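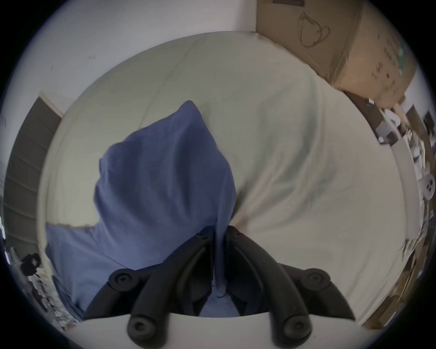
Figure 4. Wrist view from the hand-held gripper during a cloth grasp on a bed. The fingertips hold a fold of the blue fabric, with the rest of it bunched on the white sheet behind.

Robot Learning > Software & Tooling > Papers

4.2 Finding the fold: the grasp labeller

I'll admit I put off writing this module for as long as I could. The rest of the Bridura pipeline treats a grasp as a thing you can read off the finger width: the fingers close, the width stops changing, it stops at something bigger than zero, and there's your object. That works beautifully for mugs. It falls over completely on cloth, where a pinched fold is so thin that the width reads nearly the same as a miss. My first labeller went through the bedding episodes and cheerfully marked most of the good grasps as empty (I found this out after I'd trained a policy on them, which was a fun week).

So the labeller now looks at the picture as well. Figure 4 is the sort of view it has to deal with. There's a narrow strip of blue running down between the two fingers, and that strip is pretty much the whole signal. Everything else the module might grab onto is a distraction. The mound of fabric is the same colour as the strip and a lot bigger, and the sheet has its own soft wrinkles, which an edge detector loves far too much.

The fix is to stop looking at most of the image. The fingers are rigidly tied to the camera, so for any given width I know where the tips should land, and I crop a small window there before anything is resized. I call the window the throat. Gino, our segmentation model, runs on the throat alone and gives a mask with three classes: finger, cloth, other. A second pass runs on the full view at low resolution, but only to work out what colour the cloth is, and it hands that down to the first pass as a hint.

Two details turned out to matter more than I expected. One is distortion. The lens is wide enough that a flat bed comes out as a great bulging hill, and a cardboard box at the far side of it leans over like it's had a few. I started by rectifying every image, because that's what you're supposed to do, and it made the throat worse! Stretching the outer part of the view cost us pixels in the centre, right where we needed them. We now leave the image alone and push the projected fingertip positions through the lens model instead, so the geometry bends to suit the picture. The planner still gets rectified rays, but it gets them as numbers and never sees a warped image.

The other detail is the round pads. There are two on each finger, black rubber with a little screw hole in the centre of each, and they make a lovely built-in alignment check. The module looks for the four circles, compares them with where the width says they ought to be, and shifts the throat if they disagree. When a pad is buried in fabric the check simply goes ahead with the ones it can find, down to a minimum of two. Below that the episode gets flagged and somebody has to look at it.

4.3 From masks to labels

A mask per image still isn't a label. What I want out the other end is a start time and an end time for each hold, and the masks flicker, mostly when the cloth swings and its shading changes. We smooth over a window of 9 images and ask for cloth in the throat in most of them before a hold can start. Ending a hold is stricter: the cloth has to be missing for 10 images in a row. I picked that lopsided rule after too many episodes where one grasp had been chopped into several little ones, each of which the policy dutifully learned to let go of.

On the held-out bedding episodes from the Dostmont rooms, the new labeller agrees with my hand labels on 92 per cent of holds. What's left is nearly all white on white. When the cloth being pinched matches the sheet underneath, the colour hint is useless and Gino is left with shading alone, and I can't blame it much, given that I had to replay a few of those clips myself before I'd commit to a label. Coloured cloth on a white bed, as in Figure 4, is the friendly case, and I'd ask readers to keep that in mind when they look at the headline number.

Clutter was less trouble than I'd feared. The rooms are lived in, with shelves full of odds and ends and stuff on the floor, and a full-view classifier I tried early on used to fire on all sorts of it. The throat crop makes that go away for free, at least until someone holds the gripper over a pile of laundry, and then the background in the throat is cloth too. The width signal earns its keep again there, so I've kept it in as a vote.

Labels are written back into the episode file beside the raw width trace, and nothing is overwritten. The Benkirane replay viewer draws both on one timeline, and I've come to rely on it for catching drift between the two clocks, which I take up in Section 5.

Preprint version, 3 December 2024 | Contact the author | Back to top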